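Unit 4: Clay Bodies and Firing
Instructor: Kirstin Haldane
Revised Aug 1, 2022

Reading before this unit: the Morikawa packet, first half. The glaze chapter can wait.

1. What a clay body is

A clay body is a mix made for a purpose. Clay dug from the ground rarely has everything a potter wants, so other materials are added. Feldspar melts and binds the mix. Silica gives it strength and helps the glaze fit. Grog, which is fired clay ground into grains, cuts down on warping in large pieces.

2. The three main groups

Earthenware is fired low and stays porous. It needs a glaze to hold liquid for long. Most flowerpots and roof tiles belong here.

Stoneware is fired hotter and becomes dense. Its color runs from buff to dark brown, depending on iron content and on how much air is in the kiln.

Porcelain is made with kaolin, a clay with very little iron, and this is why it fires white. It is less plastic than stoneware and harder to throw. Spouts and handles often crack at the join if the parts are not equally damp when attached. Lids should be dried and bisque fired in place on the pot so that both warp the same way. On a small teapot the lid and its knob are thrown or trimmed as one job, and the seat is measured with calipers while the clay is still soft.
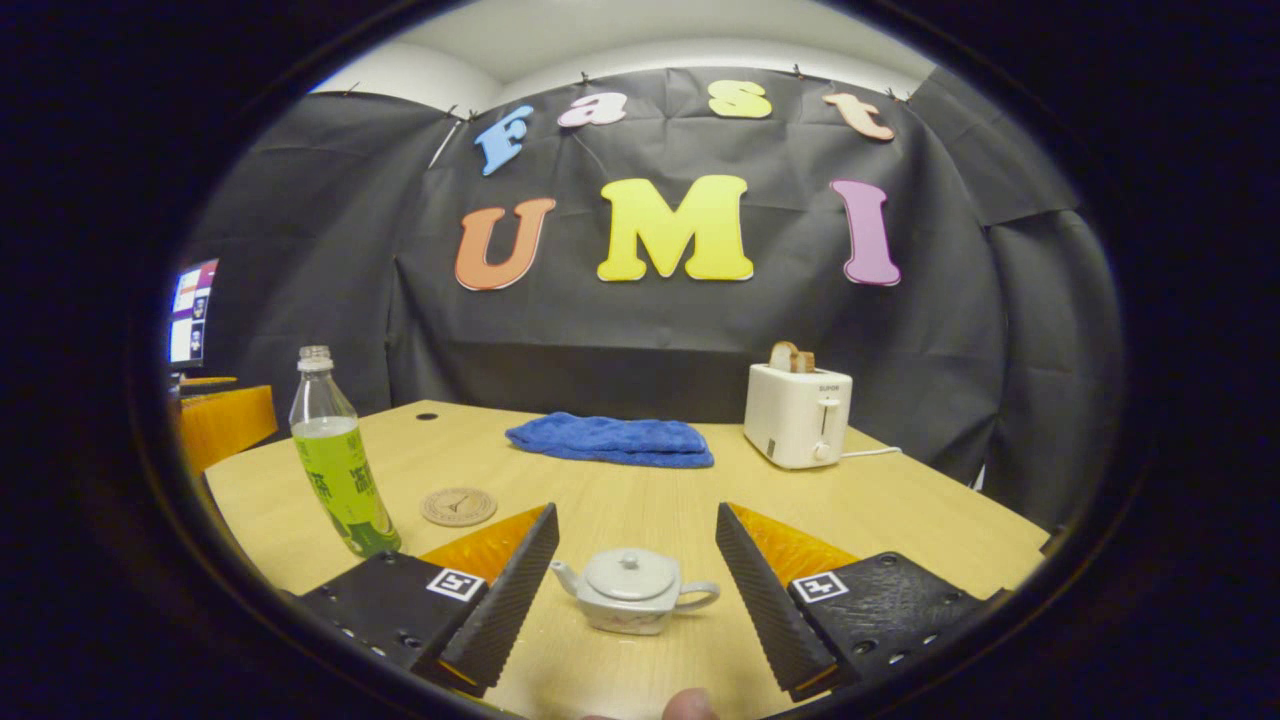 3. Shrinkage

All clay shrinks twice, first in drying and again in firing. To find total shrinkage, mark a line 100 mm long on a wet test bar, fire the bar, and measure the line again. The difference in millimeters is the percentage.

Students in the June section used bars of the Seltberg stoneware. Aoi Iwasaki's notes on drying times are in the binder by the sink.

4. Quartz inversion

Near 573 C, quartz crystals change form and expand suddenly. On cooling they shrink back at the same point. Do not open the kiln while it is above 700, and leave the lid shut until it reads 55 or lower.

For next time

Bring two test bars, dry and labeled with your initials. Worksheet 4 is worth 20 points. Questions on the worksheet go to Woo-jin Ha.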